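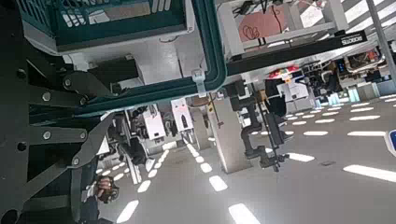
How to budget for a robot arm setup before you ask for a single quote

I've now been through this twice, once badly and once pretty well, and a few people have asked me to write down how the second round went. So this is the method I used when we planned the arms for our training hall at Tavier. It's aimed at small teams (ours is 4 people) who have some money, a deadline, and a strong urge to go straight to the catalog and start clicking. I get it, I did exactly that the first time!

You'll need a spreadsheet, a tape measure, and one colleague who likes saying no. Mine is Kieran Hartley, and he saved us more money than I did.

Step 1. Write down the job before you write down the robot

Open a blank document and describe the work in plain words. Ours said: "Pick up small household and workshop items from a crate or a table, move them, put them down. Light stuff. Two stations." That was the whole thing, and I must have gone back to it fifty times.

The first time around I started with the arm. I fell for a lovely big one with a long reach and a payload we'd never have used, and then I spent weeks inventing jobs that would justify it. If you catch yourself writing "could also be used for," stop and go get a coffee.

Put these in your job description:
the heaviest thing you'll lift, weighed with the gripper you think you'll use
the farthest point you need to reach, measured from where the base would sit
how often it has to happen
who'll be standing nearby while it does

Weigh things for real, please. I guessed at our heaviest item and was off by half.

Step 2. Measure the place, including the boring parts

Take your tape measure and walk the room at the time of day you'll use it most. For us that was nine in the morning, when the sun comes through the blinds and puts stripes all over everything. If your setup relies on cameras, you want to know about that now. We added window film to the budget after that walk, and it's one of the lines I'm proudest of.

Write down where the outlets are, how wide the door is (get the door!), what the floor is like and whether the benches can be moved without unplugging half the room. Shiny floors bounce the overhead lights right back up at you, which I'd never given a thought until we were trying to tune a camera over one.

Also mark out what's already there. Our hall is busy. There are other robots on the floor, there are display pieces, and people cut through on their way to lunch. Draw a circle for the reach of each arm and then draw another one for the person who has to stand next to it.

Step 3. Split the budget into four buckets

I use these every time now:

Bucket one is the arm itself, with its controller.
Bucket two is whatever goes on the end of it: grippers, spare fingers, wrist camera, mounting plates.
Bucket three is everything it stands on, reaches into or plugs into. Tables, racks, crates, cables, a rolling bench, lights, floor mats.
Bucket four is people's time, training, shipping and repairs.

Buckets three and four are where first budgets go to die. On my first plan, bucket three was one row that said "misc." When we finally added up all the brackets, cable ties, crates and bits of shelving, it came to $3,861, and none of that was anything fancy. I had put down $802. I still have that spreadsheet and I open it whenever I feel too sure of myself.

Step 4. Mock it up cheap

Before you order, build the station with furniture you already own. Put the crate where the crate will go. Set out the sort of things you'll really be picking up: tape, a cup, a box cutter, whatever. A cloth over a folding table is fine for this.

Then have someone pretend to be the arm. Shih-chieh Kong did it for us with a pair of kitchen tongs, keeping her elbow at the height we had planned for the mount, and within ten minutes we knew the crate was too deep for the gripper we'd picked. Swapping the gripper on paper cost us nothing. Check your crate walls, too. A gripper body is a lot wider than its fingertips, and the walls get in the way sooner than you'd expect, especially if you've got something long leaning up inside.

Leave the mock-up standing for a few days if you can. People will bump into it and complain, and you should write down every complaint.
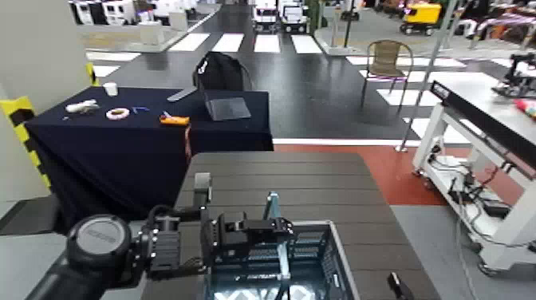
Step 5. Ask for quotes the same way from everybody

Now you can talk to sellers. We went to two, Luris and Sivakumar, and sent both the same page: the job description, the room sketch, the heaviest item, the reach. Ask each of them to price things in your four buckets. They won't love it, but they'll do it, and you'll be able to put the quotes side by side.

Questions I'd ask every time:
Is the gripper included, and is its cable?
What does the software cost in the second year?
If a joint fails, do you fix it here, or do we ship the whole arm?
How long is the wait for spare fingers?
Can I talk to a customer with a room like mine?

Luris came in lower on the arm and quite a bit higher on everything after it. Sivakumar was the other way around. Over two years they ended up closer than I expected, so we chose on repair time, and I'd do the same again.

A word about used gear. We got a second arm through Binow, who resell older lab equipment, and I'm happy with it. But ask for a video of it moving through its full range, and find out whether the controller is still getting updates before you pay a deposit.

Step 6. Plan for cables and storage

Cables deserve their own step! Measure every run with the arm stretched out as far as it will go, then add slack. Budget for clips, a bar or rack to hang things from, and labels. Buy a label maker if you haven't got one. We label both ends of everything and I still find a mystery plug every now and then.

For storage, think about where an item lives when the arm isn't working with it. Slotted plastic crates have been great for us: they're light, they stack, and you can see what's inside without pulling them down.

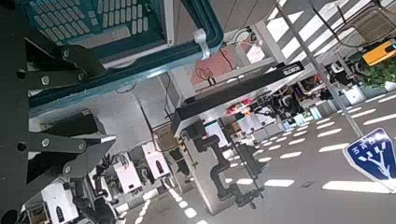

Step 7. Hold some money back

Keep a slice of the total that isn't assigned to anything. I hold back fifteen percent, and Kieran argues for twenty. Don't let anybody spend it until the station has been running for a month. We used ours on a second set of gripper fingers and a taller mount for one of the cameras, and I couldn't have guessed either of those from my desk.

Step 8. Put the dates next to the dollars

Add one more column to the spreadsheet for when each thing has to be paid for and when it shows up. Our arm was ready to ship in August and our tables weren't, so we paid to store a robot. It wasn't a huge bill, but it was an annoying one. Order bucket three first. Tables can sit in a room waiting for an arm for weeks without costing you a cent.

Once your dates line up, send the sheet to your no-person and give them a couple of days with it. Kieran sent mine back with eleven comments, and the first one asked if I'd measured the door.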